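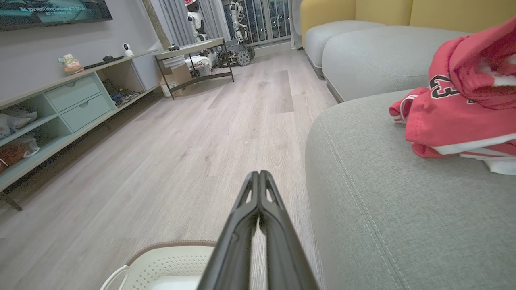 Fig. 4. Living room with a light-gray sectional sofa, window beyond.

Section 4. Placing and starting the Ament dehumidifier

Read Section 2 (Electrical safety) before you plug the unit in.

4.1 Choosing a spot

1. Stand the unit upright for 4 hours if it was carried or shipped on its side.
2. Pick a level place on a hard floor. On deep carpet the unit can tilt and the tank float will not read correctly.
3. Leave 14 inches clear on the intake side. Sofas, curtains and bookcases are the usual things that end up too close.
4. Keep the power cord out of walkways. Do not run it under a rug.

Note: Close outside doors and windows in the room. The unit cannot hold a setting with one open.

CAUTION: Do not use an extension cord or a power strip.
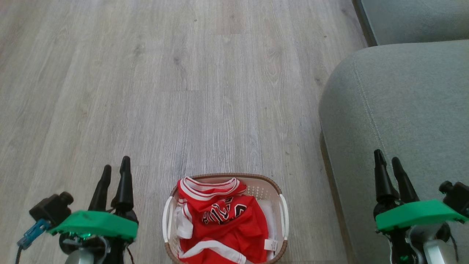 Fig. 5. Wood-look floor next to a sofa arm.

4.2 Fitting the drain hose (optional)

The tank can be emptied by hand or the unit can drain through the Murinano hose kit, sold separately.

1. Switch off and unplug the unit.
2. Pull the tank straight out and set it aside.
3. Pry the round cap off the rear outlet with a coin.
4. Push the hose on until it stops, then tighten the collar by hand.
5. Run the hose downhill to a floor drain — any rise or loop will send water back into the tank.
6. Slide the tank back in. The unit will not start without it.

4.3 First start

1. Plug the unit in and press POWER. The fan starts at once and the compressor follows after a short delay.
2. Press HUMIDITY until the display shows 50.
3. Leave the unit running overnight. Water may collect slowly at first in a cool room.
4. Check the tank in the morning. If it is dry and the display shows E4, clean the filter (Section 6) and restart.

Note: Some warm air from the top grille is normal.

CAUTION: Never drink the tank water or give it to pets.

Reader comments on Section 4 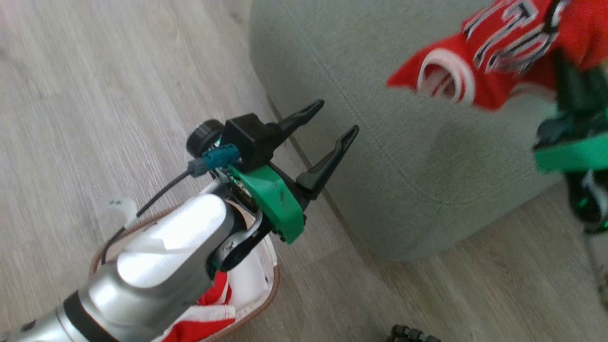
Anju Goel: Step 5 in 4.2 should say how long the hose can be. Mine ran fine until I added a second length to reach the laundry drain, and then the tank filled every night. I went back to the single hose, moved the unit closer, and it has drained properly since March. Also, the rear cap is very tight on a new unit. A coin slipped for me, and a flat screwdriver worked better.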